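4. The Row as a Way of Tidying

4.1 What we gave people to tidy

The toys are the part of this study that visitors to Liltbridge ask about first, and we're happy to talk about them at length. We wanted objects that a grown-up would recognize right away, that a four-year-old would want to pick up, and that had a clear front. The last point mattered most. A wooden block has no front, so it can't be put away backwards. A toy with a face can, and people notice at once when it is.

We settled on two families of toy, pigs and small vehicles. The pigs have round snouts and dark dot eyes, and they are close enough to one another that the choice of which goes where carries very little meaning. The vehicles differ more. They come in several color combinations, some of which appear twice in a row of four, and they carry different loads or tops. We liked this difference between the two families a great deal, and it ended up shaping most of what follows. With the pigs, a person can only decide about spacing, direction and height. With the vehicles there is also the matter of order, and order turned out to be where people had opinions.

The shelf has two tiers and metal posts and stands directly on the floor of the set. It was chosen by Kinga Hegedűs after two earlier candidates proved too deep. On a deep shelf people make clusters, or put a second row behind the first, and the first pilot gave us a good many heaps that we had no sensible way to code. A shallow shelf leaves little choice except a line, and a line is something we can work with. We asked for the upper tier to be left open above so that the taller reach wouldn't discourage anyone, and this also meant that a toy on top could be seen from across the room.

Both families were to end up on the shelf, one to a tier. We did not say which family went where, and we did not say "row." The instruction, read aloud from a card, was "Please put these away so that they look nice." Defne Eren argued for the word "nice" against a good deal of grumbling from the rest of us, and she was right to. Every alternative we tried ("neat," "tidy," "in order") pulled people toward one kind of answer. "Nice" left them free.

The reference layout against which the first placements were compared is shown in Figure 4, together with the surface on which the shelf stands.

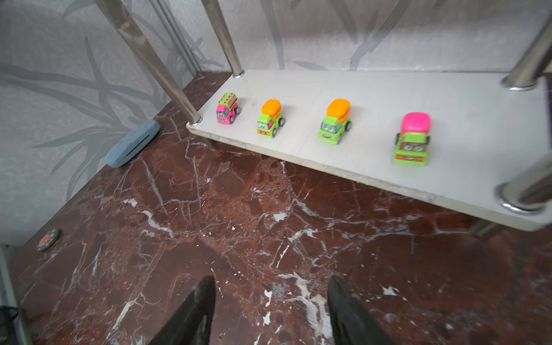
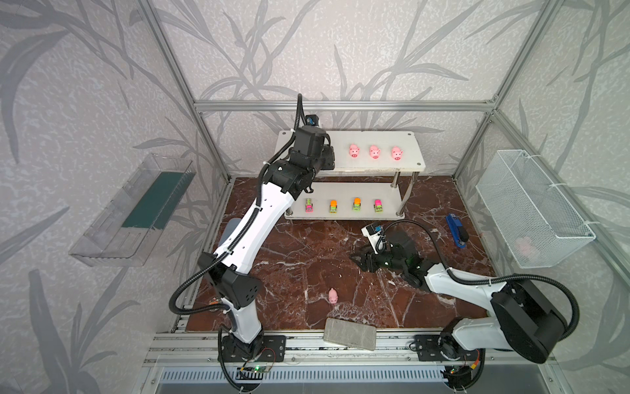
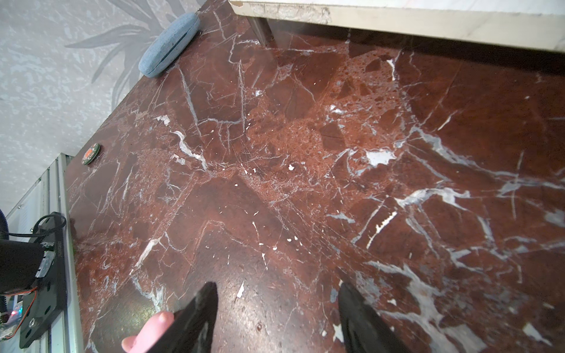

Figure 4. The toys, the shelf and the floor. First: vehicles in a row. Second: both tiers, with pigs above and vehicles below. Third: the marble-patterned surface beside a pale ledge with a worn corner.

Twenty-five pairs took part, 50 people in all, each pair made up of one adult and one child from the same household. Every pair did eight rounds, which gives 200 finished shelves to look at. Rounds were short. Most pairs were done in the time it takes to boil an egg, and several children asked for extra rounds, which we let them have but did not code.

4.2 Facing

The strongest result is also the simplest, and it delighted us. People turn faces outward. They do it without being asked, they do it for the pigs and the vehicles alike, and they correct each other when it isn't done. In all but a handful of rounds the finished shelf had every toy looking toward the room. Where one toy was left facing the wrong way, it was usually a vehicle at the far end of the lower tier, placed last and by the child.

What we hadn't expected was how early the turning happens. We had imagined a two-step habit in which the toy is put down and then adjusted. Samira Daher, who coded the hand movements, found that most adults rotate the toy on the way, between picking it up and setting it down, so that it arrives already facing front. Children more often set it down and then turned it. A few older children in the sample did something lovely in between — they put the toy down, stepped back to where the adult was sitting, looked, and went forward again to turn it. They were checking the view from the audience.

We think this is worth more attention than it has had. Earlier work on household tidying has mostly treated an object as put away once it is in its place. For our pairs, a pig on the right shelf in the right spot with its snout toward the wall was plainly not put away yet.

4.3 Spacing

Gaps were coded by eye on a four-step scale running from touching to widely spaced. The vehicles were given more room than the pigs in most rounds, and we can offer two reasons without being able to choose between them. One is that vehicles suggest movement, and people leave them somewhere to go. Several parents used parking words ("give him a space," "don't block her in"), and their children took these up quickly. The other is plainer. Since there were four vehicles and three pigs, the lower row was more likely to be laid out end to end, while the upper row could be gathered in the middle or let out toward the posts according to taste.

Gathering in the middle was common with the pigs, and so was talk about company. Pigs were said to be "friends," "a family" or "having a chat." We did not hear this about the vehicles, in spite of their faces. It seems that a face alone doesn't make a toy sociable in the eyes of the person putting it away, and we would love to see somebody follow this up with a wider set of animals and machines.

Evenness was repaired more than any other feature. In 19 of the pairs, at least one person went back to a finished row to move a single toy by a very small distance. These repairs were nearly always made to an inner toy. The end toys act as anchors: once they are down, they stay, and whatever is between them is shared out.

4.4 Order

For the pigs there was little to say about order and people said little. For the vehicles there were two main schools. The first put matching toys side by side. The second split them, so that like stood at either end or every other place. Adults leaned toward the first, and children toward the second, though not so strongly that we would want to build much on it.

The conversations were a joy to transcribe. One boy explained that two of the same truck should never be neighbors "because then you only see one." His mother, who had just put them together, thought about it for a moment and moved them apart. Another pair disagreed all the way through their rounds and took turns, with each of them quietly undoing the other's scheme. We coded these shelves as alternating, for want of anything better.

Order also drifted over rounds. Pairs who began by matching often tried splitting by the fourth or fifth round, and some came back. We take this as boredom in part, and we don't mean that unkindly. Doing the same small job again invites people to play with it. By the last rounds, a number of pairs had invented rules of their own, such as starting from the right or placing alternately on the two tiers, and they kept to these rules with great seriousness.

4.5 Which family goes on top

Pigs went to the upper tier in most rounds and vehicles to the lower. When asked afterward, adults said that cars belong on the ground, or near it, and that the pigs "would want to see." Children gave the same answer in fewer words. The pairs who did the reverse tended to talk about access: the vehicles were the ones they expected to play with next, and the top was easier to get at.

We find this split very telling. The same shelf can be read as a small landscape, with a ground and a lookout, or as a piece of storage, where the best place goes to the thing you'll need soonest. Both readings turned up within single families, and in one case within a single sentence. The interview data in Section 5 take up this point with the help of the drawings that Levente Bíró collected from the children in May.

4.6 Limits

The set is small and so are the numbers of toys, and a row of three or four may behave quite differently from a row of ten. The shelf favors lines, as we have said. All of our toys have faces, so we can't separate the pull of a face from the pull of a front in general. A follow-up with plain-fronted vehicles is being prepared, using the same shelf and the same card. We also want to repeat the work with the upper tier lowered, to see whether the pigs' claim to the lookout survives when there is less of a lookout to claim.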